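The Case Against the Tidy Cable

Every few months somebody tells me that my life would improve if my cables were under control. The latest was a pamphlet from Clornex, who sell organizers, ties, sleeves, trays and a labeling kit, and who would like all of us to have a "cable plan." I have read the pamphlet twice. I remain unpersuaded, and I say so as a person who owns a lot of cables.

My first complaint is with the word "organized." A power cord that has been folded over and over and strapped around the bundle looks organized. Photographed on a pale tabletop, it looks like something a responsible adult owns. But the look is most of what you get. What does the cord belong to? Is it the spare or the one you need? The strap can't tell you, and next February you'll be standing there with the thing in your hand, wondering whether it came with the monitor or the printer.

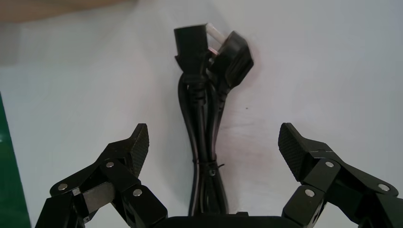
Vangelis Gkikas wrote to me after an earlier column to say that I had this backward: a bundled cord may not tell you what it is, but at least you can pick it up without bringing six others along, and anyone who has spent an evening pulling a charger out of a drawer would take that deal. He added that he bundles everything, uses the same drawer for all of it, and has not lost a cord in 9 years.

I grant him the drawer. Drawers are where bundling works, and if all our cords lived in drawers I'd have no column. The trouble is that a cord in a drawer isn't doing anything. The ones that cause grief are in use, on the floor, running to a power strip, and those are exactly the ones the ties don't help. Strap a working cord up short and it won't reach the fan once you move the fan. So you cut the tie, and now you have a loose cord and a piece of plastic to throw out.

The office suppliers know this, or ought to. Flekier's catalog claims that a business can save 487 minutes per desk per year by managing its cords. I'd love to see whoever sat there with the stopwatch. The Michailidis store in my town has a whole aisle of the stuff, and I have never once seen a customer leave it looking relieved.

Go into any room where people do real work and see how long the plan lasts. A mouse has to go where the hand is, so its cable goes across the table. Stools roll. Boxes get opened and their flaps stay up until someone wants the cardboard. The strip goes wherever the outlet allows, and everything finds its own way there.

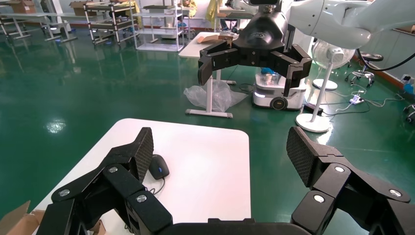
Cables by the power strip, and a mouse on the near table.

Does that room need a tray under every table? I doubt it. I'd ask for two things and stop. Keep cords out of the path where people walk, and put a scrap of masking tape on each plug with the name of the machine written on it. A roll of tape costs less than one Ornov sleeve and works on the cords you're using as well as the ones you've put away.

Mr. Gkikas will say that tape peels. It does. Then you put on another piece.

Contact the editor | © 2022 All rights reserved | Back to top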